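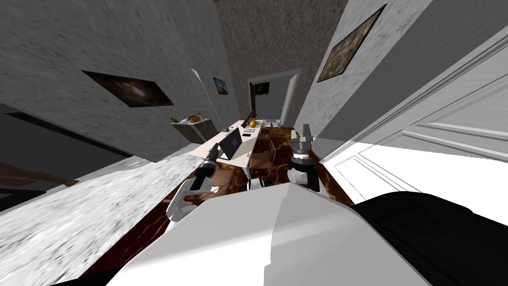 Robots that practise in made-up rooms get better at tidying real ones

A two-armed robot trained almost entirely in simulated homes can now clear a table it has never met before, and it does so far more often than the team behind it dared hope!

The work comes from the robotics group at Povent, led by Ferhat Bozkurt and Simão Guerreiro. Their method, called Ostach, drops a virtual robot into a furnished room and then keeps changing the room: new floors, new wall textures, chairs pulled out or pushed in, a laptop on the table one time and something quite different the next. The robot has to work out what matters (the thing it should pick up) and ignore what doesn't (the marbled floor, the pictures on the wall).

For the latest round the group built 298 rooms. They then took the trained controller, with 50 short demonstrations from a human operator added on top, and put it on a real robot in 3 flats it had no data on. Over 106 attempts at moving a single object from table to shelf, it failed only 19 times. An earlier version, trained in one carefully modelled room, failed in more than half.

"We spent months making that one room look perfect," says Bozkurt. "Then we made lots of rooms that looked a bit odd, with shiny floors and strange shadows, and the robot learned more from those. I was delighted and slightly annoyed."

Ertuğrul Güneş, who wrote the room generator, thinks the seating helped most. Chairs get in the way of the arms, so the robot learns early on to plan a path around them.

Thin things are still hard. Sheets of paper and booklets lying flat on a table accounted for most of the failures, and the group wants to try a softer fingertip next. Tests with two objects at once start in December, and the room generator will be shared with other labs once the notes are finished.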